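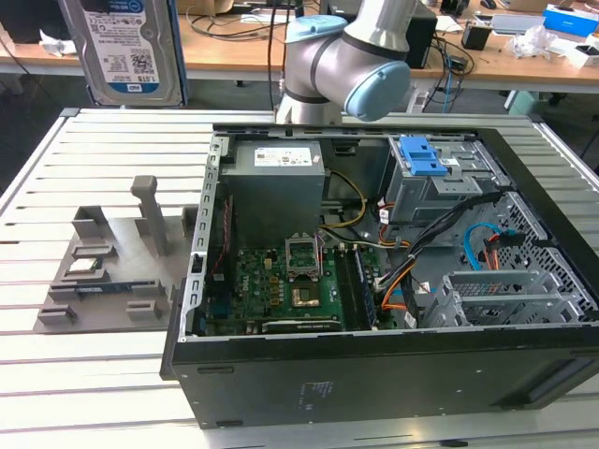 The Skunitz office asked last month whether anyone would notice if we stopped opening every donated computer and simply wiped and shipped them, and wanted an answer in this report. The answer is yes, the people who received them would notice, usually by the second morning.

Some background for newer readers of these updates. Irkbridge takes in retired office desktops, strips what can't be saved and rebuilds what can. Your grant covers the bench, the parts shelf and the power bill, in descending order of glamour.

Intake to the end of March stands at 1689 machines against a storeroom designed for 300. We have become very good at stacking. The Soder shipment accounts for most of the overflow and arrived with every power cord in one enormous knot, which we are treating as a long-term project.

Teardown is going better. Each case is laid on its side, the panel comes off, and the processor and memory are dealt with before anybody gets attached to the machine. Sockets are checked with the bracket up, under a decent light, for bent contacts.

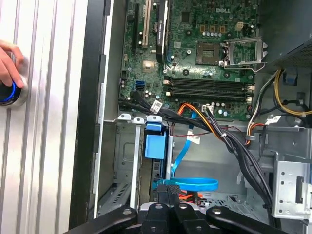 Bent contacts remain our commonest reason for scrapping a board, ahead of swollen capacitors and well ahead of the thing we all feared, spiders. Boards that pass go back into a case with memory from the tested bin. Boards that fail go to Tănase for metals recovery, at a price per kilo that would make you weep.

Behind schedule: the labelling system, which is currently masking tape. Also the hard drive log, now 2 months late and growing in moral weight.

For next quarter we ask to move 8 hours a week from sorting to testing, and to spend the unspent travel money on shelving. We didn't go anywhere. There was no room to get to the door.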